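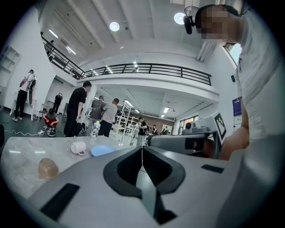
Grovumside — Sat 10 September

Return of a security deposit after a week's stay at a vacation house

Noémi Vida

I would be grateful for guidance on the following matter. In July my family rented a detached house in Grovumside for seven nights through the letting agency Warnel. The booking terms required a refundable security deposit of 2,000, paid by bank transfer before arrival. The terms state that the deposit will be returned "following inspection of the property," but they give no period in which the inspection must take place.

We left the house on the morning stated in the contract and placed the keys in the lockbox. No member of the agency was present. I have since received one message, which says that 383 will be withheld for "additional cleaning and pool service." No invoice was attached, and the remainder has not been paid either. The pool was serviced during our stay by a contractor named Mészáros, and I had understood that this was included in the weekly price.

May the agency withhold a sum without showing how it was reached? And is there a usual period after which the whole deposit should be considered overdue?

Alcides Tello

The answer depends first on the contract you signed and second on the law of the place where the house is located. I can offer only general remarks.

Where a contract gives no period for the return of a deposit, it is commonly read as requiring return within a reasonable time. A stay that ended in July should by now have been inspected, as other guests will most likely have used the house after you. I would recommend that you write to the agency by a method that gives proof of delivery. The letter should state the dates of the stay, the amount paid and the amount you dispute. It should also ask for a copy of the inspection report and of any invoice, and it should set a deadline of 10 working days for a reply. 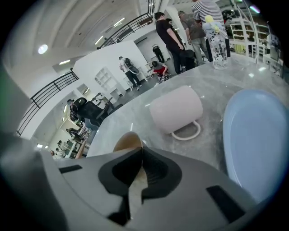

Please request separately that the undisputed part be paid at once. Agencies sometimes hold the full amount while a small item is being discussed, and there is seldom a basis in the contract for doing so. With regard to the pool, look for the page headed "Services included" or similar. If weekly maintenance is listed there, a second charge for the same visit would need to be explained — ask for the date of the work and the name of the contractor.

If you paid through a booking platform, its complaints procedure should be used before any other step. Some platforms close the file a fixed number of days after departure, so this should be checked today.

Rarkus

Same agency, different house. They kept part of ours as well and returned it 20 days after I sent a written complaint. Telephone calls had no effect. I did not receive an invoice at any point.

Noémi Vida

Thank you both. The booking was made directly and not through a platform. I have found the page on services, and it lists "pool care, weekly" without any further conditions. The letter will be sent on Monday by registered mail.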